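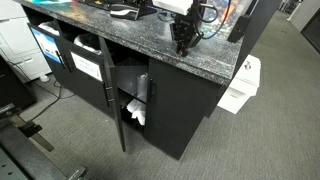
Nhung Ung asks: does a robot arm know where its own hand is? Yes, it does, because every joint has a small sensor inside. The sensor tells the computer how far the joint has turned.

Our arm at the Zustia workshop is black and stands on top of a counter. It has a gripper at the end, and a gripper works a little like your thumb and finger. Try it now. Pick up a pencil with only 2 fingers. That is how our arm must do all its work!

An arm also needs a steady place to work. If the things in front of it move, even a little, the gripper can miss. So we hold our pegboard with clamps — a clamp is a tool that squeezes two things together. Ours have orange parts, and they grip the lower corners of the board.
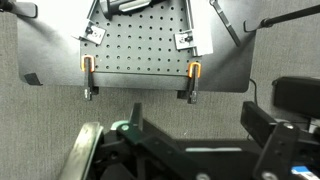 How does the arm learn?

It practises. Trinh Đặng moves it slowly and the computer remembers the way. Then the arm tries alone. We have done over 3000 tries since August, and many of them went wrong. Each time we look for the reason, change one thing and start again. Next we want to teach it to hang a hook on the pegboard.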